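Cómo comparar dos pinzas en el mismo brazo sin volverse loco con la calibración

Actualizado el 5/13/22

Esta guía sirve para probar pinzas de dos dedos en tareas domésticas con mangos: escobas, recogedores, cubos. La usamos en Gevemley para elegir entre la Dindau y la Vorkent. El controlador es el Lobo, pero los pasos valen para cualquier otro.

Antes de empezar

Anote el peso de cada pinza con su soporte y su cable. La Dindau queda en 400 gramos. Si cambia la carga, hay que cambiarla también en el controlador, o el brazo caerá al soltar los frenos.

Paso 1. Monte la cámara de muñeca y compruebe que se ven las puntas de los dos dedos con la pinza abierta y cerrada.

Paso 2. Elija un lugar con contraluz. Una puerta entre dos habitaciones es buena prueba, porque la exposición automática suele fallar ahí.
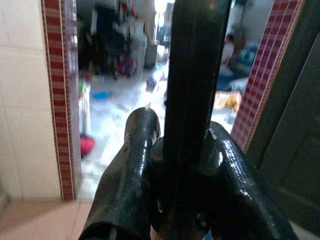 Cámara de muñeca en la puerta; en la siguiente, los dos brazos desde la cámara de cabeza.
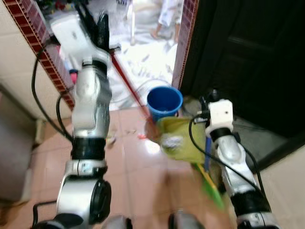 Paso 3. Fije la exposición a mano y guarde el valor. No lo toque al cambiar de pinza.

Paso 4. Haga 24 agarres por pinza con el mismo mango. Apunte como fallo cualquier giro del mango dentro de los dedos, aunque no llegue a caerse.

Paso 5. Revise el recorrido del cable con el codo doblado del todo. En febrero perdimos un conector por saltarnos esto.

Paso 6. Exporte el registro del Lobo y compare la corriente del motor al cerrar. Un pico repetido indica que el dedo roza o que el mango es demasiado grueso.

Si los resultados salen parejos, repita con un mango más fino. Ahí es donde la Vorkent empezó a patinar, y nos quedamos con la Dindau.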